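Sullik Declaration

The Sullik Declaration is a political statement on relations between elected officials and the local press. It was drafted in Kukbridge by the councillor Fathima Majumder and the newspaper editor Radu Dumitrescu, and takes its name from the Sullik Rooms, the public hall where it was signed. The text is 600 words long and has four articles.

Background

Relations between Kukbridge town council and the Kukbridge Ledger worsened during a dispute over the sale of council land at Sostmont. The council leader, Peter Ranasinghe, stopped answering written questions from the paper and told officers to send all requests through his own office. The Ledger replied by printing its unanswered questions on page 3 each week. Majumder, then in her first term and a member of the leader's own group, said in the chamber that the arrangement was harming the council more than the paper.

Dumitrescu, who had edited the Ledger through two earlier changes of control, wrote to her in December proposing a short set of written rules. They met over the winter and produced three drafts. The second was leaked and was criticised by members of both main groups, mainly for a clause on corrections that was later rewritten.

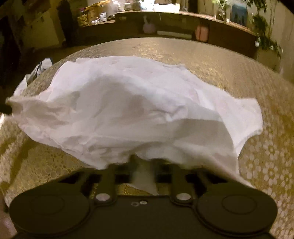
Contents

Article 1 states that a written question from a newspaper should receive a written reply, even where the reply is a refusal. Article 2 says that reporters should not be kept out of open meetings on account of earlier coverage. Article 3 commits the paper to print corrections on the same page as the original report. Article 4 bars signatories from describing a report as false in public without saying which part they dispute.

The declaration has no legal force and sets no penalties. It can be withdrawn from by letter.
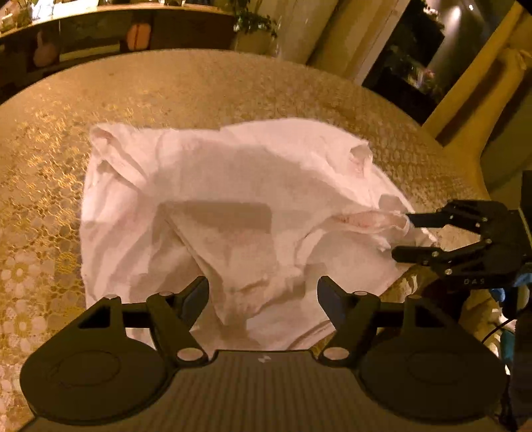 White T-shirt on a golden-beige bedspread

Reception

Ranasinghe declined to sign and called the document "a press charter with a council stamp on it". He objected most strongly to Article 4, which he said would limit ordinary debate. Several members of his group signed in the following months. The Sostmont parish council adopted a shorter version that leaves out Article 3.

Some journalists were also critical. A former Ledger reporter argued that a newspaper should not enter into any agreement with the people it covers. Dumitrescu answered that the paper had promised nothing it was not already bound to do under its own house rules.

Later use

Article 4 is the part most often quoted in the council chamber, usually as a point of order. The chair has ruled that it cannot be enforced under standing orders, as the declaration was never formally adopted by the full council. New councillors are given a copy with their induction papers and may sign if they wish.

See also

Kukbridge town council
Kukbridge Ledger
Sostmont land sale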